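Inicio | Foros | Lavado y secado | Buscar | Registrarse

Lavadora de carga frontal: la puerta no bloquea a la primera

tornillo_m4
Tengo una Skorov de carga frontal, frente de acero inoxidable. Desde enero la puerta no bloquea a la primera. Cierro, selecciono programa, pulso inicio y parpadea el piloto de puerta. Al segundo o tercer intento arranca. El lavado posterior es normal, sin errores memorizados. Me ocurre más con cargas pequeñas, dos o tres trapos de cocina, pero puede ser casualidad. ¿Blocapuertas o gancho?

resistor_gris
Blocapuertas. Son de PTC con bimetal y envejecen. Mide la resistencia entre los terminales del PTC con la máquina desenchufada y el conector fuera. El valor depende del modelo, pero un circuito abierto no admite discusión.

dgarrido_taller
No estoy de acuerdo. Si el PTC estuviera abierto no arrancaría nunca. Un fallo intermitente que se corrige al volver a cerrar es mecánico en la mayoría de los casos: holgura en la bisagra, gancho gastado o placa del cierre floja. Comprueba primero el apriete de los dos tornillos de la placa. Luego levanta la puerta abierta con la mano, sin forzar. Si sube y baja, tienes la bisagra vencida y el gancho entra bajo en la ranura.

tornillo_m4
Medido en frío: 1000 ohmios, estable. Tornillos de la placa apretados, no giran. La puerta tiene algo de juego vertical, no sabría decir si es excesivo.

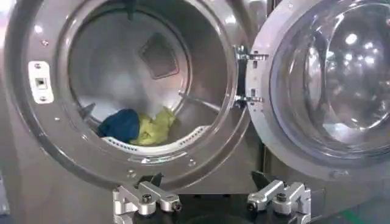 El gancho tiene una marca de roce en la cara inferior. El muelle vuelve bien a su posición. He probado con el tambor vacío y también falla, así que retiro lo de la carga pequeña.

resistor_gris
1000 en frío es razonable. Eso no descarta los contactos. Un contacto quemado da exactamente ese síntoma: el bimetal actúa pero la placa no recibe la señal. Mídelo en caliente antes de tocar la puerta.

dgarrido_taller
Medir en caliente exige trabajar con tensión y no se lo recomendaría a quien pregunta en un foro. Una marca de roce en la cara inferior del gancho indica que roza abajo. Prueba sencilla: al cerrar, sujeta la puerta ligeramente hacia arriba y pulsa inicio. Repítelo diez veces así y diez sin sujetarla.

lavadero_sur
Yo tuve lo mismo en una Gosselin. Cambié el blocapuertas por uno compatible Dotia y siguió igual. Era el casquillo de la bisagra. El recambio lo pedí a Hitedura, referencia terminada en 643 – comprobad la vuestra, porque cambia según la serie.

resistor_gris
Un caso no es estadística. Pero la prueba de las diez veces me parece correcta, y además no cuesta nada.

tornillo_m4
Hecha. Sujetando la puerta, ningún fallo. Sin sujetarla, 4 fallos de diez. Pido el casquillo. ¿Hay que desmontar el frontal?

dgarrido_taller
En las que he abierto, no. Se quita la abrazadera exterior de la goma, se retira la goma del borde y se accede a la bisagra por detrás. Apoya la puerta en algo antes de soltar el último tornillo. Al montar, presenta todos los tornillos a mano, alinea el gancho con la ranura y aprieta al final.

resistor_gris
Y si después de eso vuelve a parpadear, contactos. Lo dejo escrito.

Tema 124 de la sección | Página 1 de 1

Usamos cookies propias y de terceros para mantener la sesión y medir el tráfico. Aceptar | Configurar

Contacto | Aviso legal | Volver arriba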